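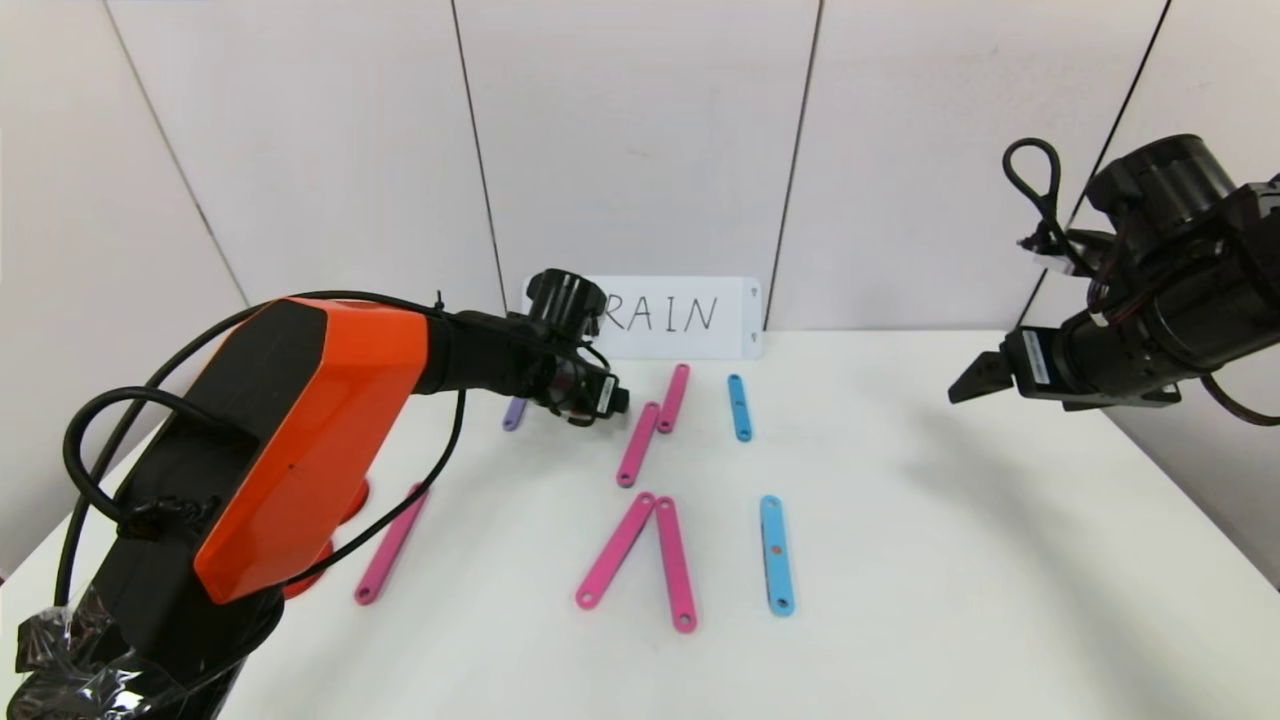 **From the workshop: two arms, one table**

The arm project of Lộc Cao and Gediminas Dzene has moved to the white table. One arm wears the orange shell, the other stays black. The exercise for July is to spell words with flat plastic sticks, and the first word is RAIN. So far we have recorded 48 tries, and the letter R is the most difficult.

Güven wants to route the cables again before we add longer words — please do not pull on them when you pass. We still need five small cable clips and a second power supply. If you have some at home, write to Lộc or leave them on the Nukska shelf.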